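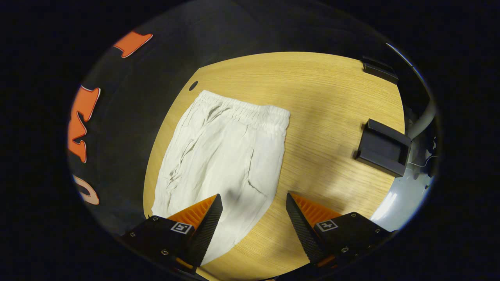

Cream pull-ons on the oak-colored table, waistband at the top, lying flat.

Folding elastic-waist pants so they stay folded

Print this thread | E-mail this thread

plevness_attic wrote:
Okay, laundry people, I need you! I've gotten really into folding this fall (I know, I know) and I have shirts down cold. Towels, sheets, even the fitted one on a good day. What beats me every single time is lightweight pull-on pants with a gathered waist. The pair in the photo is my favorite, super thin fabric, and it wrinkles if you look at it. I lay them flat, I fold them in half lengthwise, and the waistband bunches up into a fat little sausage while the legs are thin as paper. Then the whole packet leans over in the drawer and takes its neighbors with it.

How do you all do it? I want them standing up on edge, drawer style, and I'm willing to practice!

Posted 2020-10-27

Print | E-mail this post

mothballmarge wrote:
Oh I love this question. Start from the other end! Leg on leg, smooth everything down with the flat of your hand from the seat to the hem, then bring the HEMS up to just short of the waistband. Stop there, leave a couple fingers of waistband sticking out. Now fold in thirds toward the waist. The fat part ends up on the outside and sort of hugs the rest. Mine have been standing up in the drawer since March and I still open it just to look.

Print | E-mail this post

tworinsecycles wrote:
I'd skip folding these altogether. Fabric that thin creases at every fold, and if you fold in half and then in thirds you've got a grid across your knees by lunchtime. Look at how wrinkled that pair is lying flat. Roll them or hang them. I clip mine by the waistband and the weight of the legs does some of the work.

Print | E-mail this post

mothballmarge wrote:
Hanging by the elastic, though? Clips leave two dents in the gathers and I've had a waistband go wavy on me. Over the bar of a hanger, sure, if you have the closet for it. I have a rod 26 inches wide for everything I own, so drawers it is.

Print | E-mail this post

tworinsecycles wrote:
Fair on the closet. I've never had one go wavy but I buy the heavier kind. I'm sticking with rolling for the thin ones.

Print | E-mail this post

sockdrawer97 wrote:
Can I ask what that is on the left side, below the waist? Is it a pocket or did a drawstring get tucked in there? I can't tell from the picture. It matters for the fold! If it's a pocket, reach in and flatten the bag before you do anything else, and push it toward the middle. A pocket bag that's wadded up makes a lump no fold can fix. If it's a drawstring, pull it out and lay it straight down the front so it gets wrapped inside.

Print | E-mail this post

plevness_attic wrote:
Ooh, it's a pocket, and no, I have never once flattened it. Trying that tonight.

Also tworinse, I hear you on the creases, but I iron nothing, so a grid on my knees would be an upgrade.

Print | E-mail this post

wovbridge_wash wrote:
Jumping in for the waistband. Before you fold, take it by both sides and give it one good sideways stretch, then let it go and lay it down. The puckers even out and it lies a lot flatter. I picked this up folding for a guesthouse in Tlapale, where we did 15 pairs of staff pants every morning, all elastic, all pale cotton. You get fast! We folded on a big wooden table too, and it beats a bed by a mile. On a mattress everything sinks and you can't get a straight edge. Your right side looks nice and straight there already, so line the other leg up to that one.

Print | E-mail this post

sockdrawer97 wrote:
Seconding the table. I did mine on the bed for years and wondered why they came out crooked.

Print | E-mail this post

plevness_attic wrote:
Update! Flattened the pocket, stretched the waist, hems up and then thirds like Marge said. It STOOD. I walked away, made tea, came back, still standing. I did the gray pair right after and that one flopped, so I think I folded too loose on the last turn. I also rolled one pair to be fair to tworinse, and okay, it looks pretty cute next to the others, but it came unrolled when I shut the drawer.

Print | E-mail this post

tworinsecycles wrote:
Roll from the hem and tuck the end into the waistband. It won't open on you.

Print | E-mail this post

mothballmarge wrote:
On the gray pair, press the air out with your forearm before the thirds. And post the drawer when it's full, please!

Print this thread | E-mail this thread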